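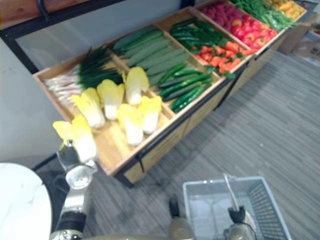 Lista de verificação — expositor de frescos e zona envolvente
Loja Purico, Stullthorpe
Ficha n.º 3944
Período: junho de 2018
Preenchimento: responsável de turno, antes da abertura

Legenda: C = conforme; NC = não conforme; OBS = conforme com observação; NA = não se aplica. Os comentários são obrigatórios em NC e OBS. Nos restantes pontos são facultativos, mas ajudam quem fizer a visita seguinte.

1. Móvel expositor

1.1 Tabuleiro de madeira sem lascas nem farpas nas zonas de contacto com a mão.
C
Passada a mão com luva ao longo dos rebordos e das divisórias. A aresta interior do primeiro compartimento foi lixada na última manutenção e continua lisa.

1.2 Divisórias fixas, sem folga.
OBS
A divisória entre as endívias e os pepinos mexe ligeiramente quando se empurra por cima. Não sai do sítio. Apertar na próxima intervenção.

1.3 Friso metálico preto da frente bem fixo, sem pontas levantadas nem parafusos salientes.
C
Verificado a todo o comprimento. É a peça onde os clientes apoiam a mão e os sacos, convém não passar por ela depressa.

1.4 Base do móvel estável e nivelada.
C
Não oscila com os compartimentos cheios. Foi medida com nível pequeno nas duas pontas.

1.5 Carga dentro do limite indicado pelo fabricante.
C
A ficha da Doltano indica 100 kg distribuídos por todo o tabuleiro. Com a reposição normal da manhã ficamos abaixo. O erro costuma ser à sexta, quando se descarrega para o expositor aquilo que devia ficar na câmara.

1.6 Fundo dos compartimentos limpo, sem terra, folhas soltas ou sumo.
OBS
Alguma terra seca no canto das cebolinhas, retirada com escova. O fundo é de madeira e não deve ser lavado com água corrente: pano bem torcido e secagem antes de repor.

2. Produto exposto

2.1 Cebolinhas em molho, raízes para o lado da parede e rama para o lado oposto.
C
Molho arrumado como pedido. Rama sem partes moles. Cortar as pontas secas antes de expor, se as houver, e não depois com o produto já no móvel.

2.2 Endívias sem manchas castanhas na base e com as pontas fechadas.
C
Pontas amarelo-claras, que é o que se quer. Se começarem a ficar verdes, apanharam luz a mais e passam para a frente da venda ou saem. Pegar sempre pela base branca. As pontas marcam com os dedos e no dia seguinte nota-se.

2.3 Endívias dispostas sem ficarem umas por cima das outras.
C
O compartimento leva mais, mas em cima umas das outras pisam-se. Repor duas vezes por dia em pouca quantidade.

2.4 Pepinos claros e pepinos escuros separados dentro do mesmo compartimento.
OBS
Os claros e compridos ficam atrás, deitados ao comprimento. Os escuros, mais finos, ficam à frente. Como não há divisória entre os dois, misturam-se ao longo do dia. Voltar a separar depois do almoço. O preço não é o mesmo e já houve reclamações na caixa.

2.5 Altura do monte da frente não ultrapassa o rebordo de forma que o produto caia.
OBS
Os pepinos escuros estão empilhados em fiadas cruzadas e chegam ao rebordo. Aguentam-se bem assim, mas quem tira um de baixo pode trazer os outros atrás. Pedido para baixar uma fiada na próxima reposição.

2.6 Legumes verdes compridos ao fundo, pimentos vermelhos e laranja à frente.
C
Pimentos com pele esticada, pés firmes nos que os têm. Virar com a parte melhor para o corredor só depois de confirmar que a outra está sã.

2.7 Frutos redondos rosados e tomates sem fendas nem zonas moles.
NC
Um tomate rachado no lado da divisória direita, encostado à madeira. Retirado de imediato e compartimento limpo. Verificar a zona outra vez a meio da manhã, porque o sumo entra na junta e atrai mosca.

2.8 Produto da véspera à frente ou por cima do produto novo.
C

2.9 Registo de quebras preenchido.
NC
Faltava a linha do tomate da véspera. Completada com o turno da tarde por telefone. O registo faz-se quando o produto sai do móvel e não no fim da semana.

3. Chão e circulação

3.1 Alcatifa cinzenta às riscas sem rugas nem cantos levantados junto ao móvel.
C
Bordo colado junto à base. A alcatifa não é o chão ideal para frescos, ficou da ocupação anterior e está prevista a avaliação em setembro — até lá aspira-se duas vezes por dia.

3.2 Sem folhas, bagos ou pele de produto no chão.
C
Verificado à frente e na ponta do móvel. A rama das cebolinhas é o que mais cai.

3.3 Manchas húmidas assinaladas e secas.
NA
Sem manchas à hora da visita.

3.4 Passagem livre em frente ao expositor, sem caixas de reposição pousadas.
C
As caixas vazias vão diretas para o armazém. Uma caixa de cada vez no corredor durante a reposição.

4. Parede, vidro e prateleiras

4.1 Painel de vidro com caixilho preto, atrás do expositor.
NC
Está apenas encostado à parede cinzento-clara. Não pode ficar assim com o público a passar ao lado e com a equipa a debruçar-se sobre o compartimento do fundo. Fixar à parede ou levar para o armazém. Enquanto não for resolvido, não se mexe na zona das cebolinhas pelo lado de trás.

4.2 Vidro sem fissuras nem arestas à vista.
C
Verificadas as arestas acessíveis. A inferior só se vê bem com o painel levantado, fica para quando for mudado.

4.3 Prateleira de madeira avermelhada e suporte metálico curvo.
OBS
Suporte sem folga ao toque. A madeira tem pó na face de baixo, mesmo por cima do produto. Limpar com pano húmido antes da reposição, nunca com o móvel cheio.

4.4 Nada pousado em equilíbrio acima do expositor.
C

5. Higiene e utensílios

5.1 Luvas e pinças disponíveis para o público e para a equipa.
OBS
Luvas em número suficiente. O suporte dos sacos estava vazio de um dos lados e foi reposto.

5.2 Balança Yang limpa e a zeros.
C
Prato limpo, leitura a zeros sem carga. Pesagem de controlo feita com o peso de 572 g guardado na gaveta, leitura correta.

5.3 Etiquetas de preço e origem legíveis e no compartimento certo.
NC
As dos dois pepinos estavam trocadas. Corrigidas. É a segunda vez em duas visitas e tem que ver com o ponto 2.4. Sugere-se uma divisória baixa a meio do compartimento, a Doltano tem essa peça em catálogo.

5.4 Temperatura ambiente na zona de frescos não superior a 25 °C.
C
Leitura feita à altura do tabuleiro, longe da porta. Nas tardes quentes repetir, e se passar do limite recolher primeiro as endívias.

5.5 Produto de limpeza próprio para contacto alimentar e guardado fora da zona de venda.
C

5.6 Escova e pano do expositor separados dos do chão.
OBS
Separados, mas sem marcação. Pôr fita de cor no cabo da escova.

Ações a tomar

Painel de vidro (4.1): fixar ou retirar. Prioridade alta, antes do próximo dia de abertura.
Tomate (2.7): segunda verificação a meio da manhã durante toda a semana.
Registo de quebras (2.9): relembrar os dois turnos.
Etiquetas e divisória dos pepinos (2.4 e 5.3): pedir preço da peça à Doltano.
Divisória das endívias (1.2): aperto na próxima intervenção de manutenção.
Monte da frente (2.5): menos uma fiada.
Prateleira (4.3): limpeza na tarde de fecho mais cedo.
Escova (5.6): marcar com fita.

Comentários gerais

O expositor está em bom estado e a arrumação por compartimentos mantém-se desde a visita anterior, com os verdes do lado da parede e as cores mais fortes para a outra ponta. Pede-se à equipa que não altere esta ordem sem avisar, porque as etiquetas são impressas em sequência e quem as coloca nem sempre é quem fez a reposição.

A reposição do compartimento das endívias demora mais do que a dos outros por serem colocadas à mão, uma a uma. É para continuar assim. Despejar a caixa poupa pouco tempo e parte as folhas de fora.

O ponto 1.6 gera dúvidas em quem chega de novo. A madeira limpa-se com o compartimento vazio, o que obriga a passar o produto para uma caixa limpa e forrada. Não empurrar tudo para um canto para limpar o outro. Se o pano sair escuro, repetir com pano novo até sair limpo.

Não foi possível verificar o interior da base do móvel, a chave não estava no sítio habitual. Fica pendente para a próxima visita, juntamente com a parte de trás do painel e a aresta inferior do vidro (4.2).

Cópia desta ficha na pasta do armazém, separador dos frescos. Os pontos NC mantêm-se abertos até haver rubrica do responsável de turno ao lado da ação correspondente.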